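Slot lid box – drawer keeps racking
Workshop forum > Small boxes and cases

fovlow30
Building a small box in pale plywood, left unfinished. Flat square lid, slot cut in the center, drawer in the base. The drawer binds if pulled off center. Side clearance is tight on both sides. Wax or wider gap?

Brodham
Neither. Shallow drawers rack when they are wider than they are deep. Lengthen the drawer sides or add a center runner.

yurt_2685
Disagree. On a box that size a center runner is wasted work. Sand the sides, wax, done.

Brodham
Wax hides a bad fit until May, then the humidity comes back.

fovlow30
Sides are already at full depth, so a runner is the only structural option. Does the lid need an overhang?

Ifigeneia Alexiou
A slight one at the front gives your fingers something to lift. Keep the slot narrow – a wide one weakens thin ply along the grain. On pulls, I prefer a loop to a knob, but a loose loop drops and lies on the table.

yurt_2685
Knob. Loops rattle.

Ifigeneia Alexiou
Not if the pivot is snug.

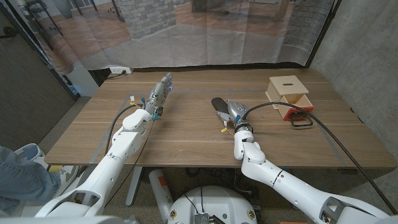 Plywood box with slotted lid, red-orange lower section, black metal loop handle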